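Karkbridge launderette stays open after residents raise the rent

1 January 2023

I've been going to the launderette on Vomley Road for 14 years, so I'll admit I'm not the most neutral person to be writing this one up. But it's good news, and we don't get to print enough of that, so bear with me!

The short version is that the place is staying open. The owner, Hadiza Abubakar, was told back in the autumn that her rent was going up by £242 a month, and she put a note on the door saying she'd probably have to shut before the new year. I read that note with a bag of wet towels under my arm (my own machine had packed up again) and felt properly sorry about it.

Within a couple of weeks there was a petition in the chip shop, a quiz night at the Berkow Arms and a raffle with a hamper that I did not win. Damilola Ugwu, who lives in one of the flats above the shops, set up a monthly scheme where people pay a bit up front and get their washes cheaper. She told me she'd hoped a handful of neighbours might join. Enough have signed up to cover the extra rent until March, and Kragh Lettings has agreed to look at the figures again after that.

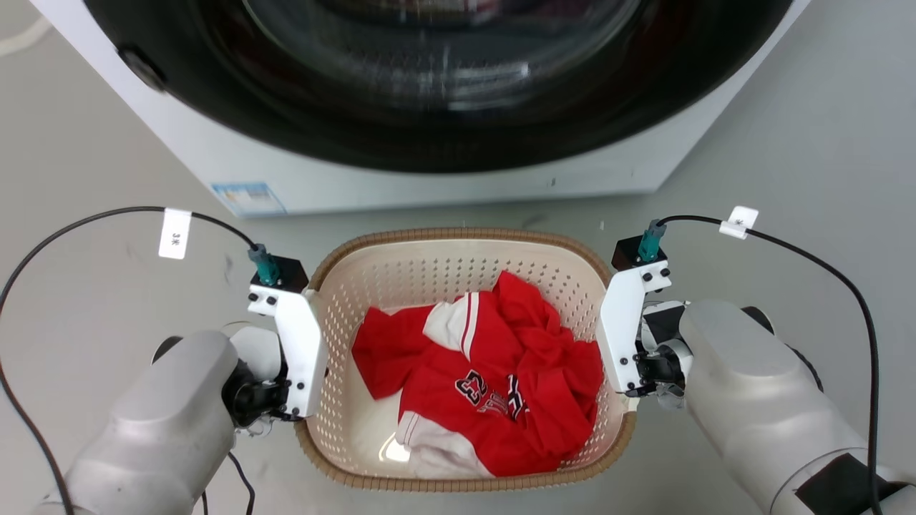
Wash day: a red garment waits in the basket in front of the machine.

I rang Hadiza to ask how she was feeling and she had to put me on hold twice to find somebody change for the dryers. "Tired, but pleased," she said when she came back. "I'd already started telling my regulars where else they could go, and the nearest one is two buses away. Some of them have got duvets. You can't take a duvet on two buses."

She's right, you can't. I've tried it with one bus and a sleeping bag and the driver was not impressed.

What struck me, talking to people, was how many of them don't have room for a washer at home, or have one that's forever breaking down. Chukwuemeka Onyeka works nights and does his uniform there at seven in the morning, when it's quiet and he can read the paper in peace. Veronica Manole brings her mum's bedding every week and stays for a natter, and she reckons she's heard more local news by the dryers than she's ever read in these pages (thanks, Veronica).

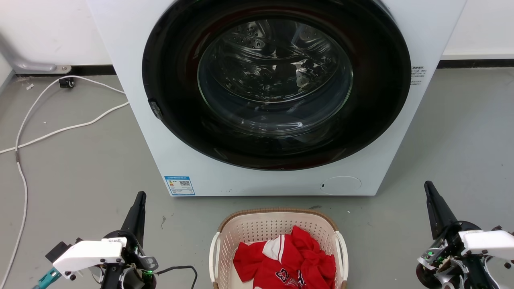
There are a few changes on the way. Opening hours will be a little shorter, with the last wash at eight in the evening instead of nine, and the service wash is going up by 50p. Hadiza says she held off on that one as long as she could. She's also hoping to start a repair table once a month, where you can get a button sewn on or a hem taken up while your load is going round, and Rakiya Babalola from the fabric stall has already offered to bring her sewing machine.

If you'd like to join the monthly scheme, forms are on the counter or you can ask Damilola, who is usually in there on her way home from work. Bring cash for the dryers, as the card reader still isn't working.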